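The Long Return of the Melnyk Marsh

For most of the last century the low ground east of Skistolano was regarded as a problem to be drained. Ditches were cut across it, a pumping station was put up beside the lane, and the wet meadow that had given the parish its summer grazing became a patchwork of poor arable fields. Farming there ended when the pumps became too costly to run. What remained was 271 hectares of compacted peat, rank grass and standing water in the wrong places.

The Melnyk Marsh, as the site is now known, is in the sixth year of a restoration programme led by the Zulley Trust. The aim is a modest one by the standards of such schemes. The Trust does not propose to recreate the marsh as it appeared on the oldest estate maps, for the surrounding land has sunk and the river has been moved. It intends instead to hold water on the peat for longer each year, and to allow the plants and animals of wet ground to come back at their own pace.

The first works were almost entirely concerned with ditches. Peat dams were set at intervals along the main drain, each a little lower than the one before it, so that winter rain would spread sideways into the fields. Two of the dams failed in their first January and were rebuilt with a broader base. The remainder have held, and the water table in the northern compartments now stays close to the surface until early summer.

Vegetation has responded unevenly. Soft rush arrived at once and in quantity, to the dismay of several neighbouring graziers. Sedges followed in the wetter hollows, and ragged robin has appeared along the old headlands, probably from seed carried down the drain. The southern fields, which received fertiliser for longer, remain dominated by coarse grasses and creeping thistle. The Trust's ecologists expect that cutting and removing the growth every August will be necessary there for many years.

Birds have been quicker. Snipe were recorded in the second winter, lapwing bred in the third spring, and a pair of marsh harriers has hunted over the reedbed since the path along the western bank was closed during the nesting season. That closure was not popular. The path had been used by residents of Skistolano for generations, and the parish council objected formally before a diversion was agreed by way of Tellent Farm. The diversion adds 1000 metres to the circuit but gives a better view of the open water, and complaints have since fallen away.

Less visible is the question of carbon. Drained peat gives off carbon dioxide as it dries and breaks down, and rewetting slows that loss. It can also release methane, particularly in the early years, and the balance between the two depends on how steadily the water level is kept. Monitoring tubes have been installed in six compartments, and are read monthly. The Trust has declined to publish any estimate until a full run of readings is available — a caution that some of its supporters have found frustrating. 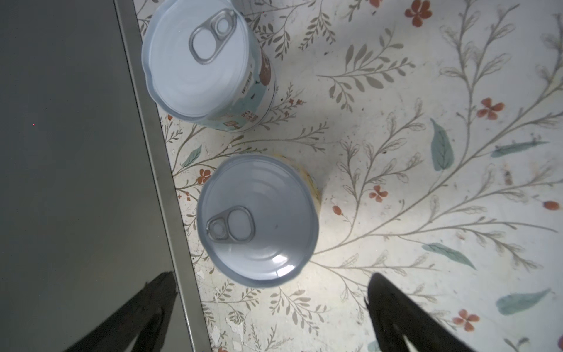 Ingrid Tran

October 2021

Funding for the present phase ends next year. The Trust has applied for a further term of support, to cover the reshaping of the lower drain and the purchase of a small herd of hardy cattle, whose grazing would keep the scrub in check. Willow is already spreading through the eastern compartments, and cutting it by hand has taken up a large share of each winter's work.

There is also the matter of the pumping station. The building is sound, though the machinery has been removed, and proposals for its use include a field laboratory and a shelter for visiting schools. A third view, held by several of the older residents, is that it should be left as it stands, with the high-water marks still painted on its wall. A decision is expected once the drainage plan has been approved.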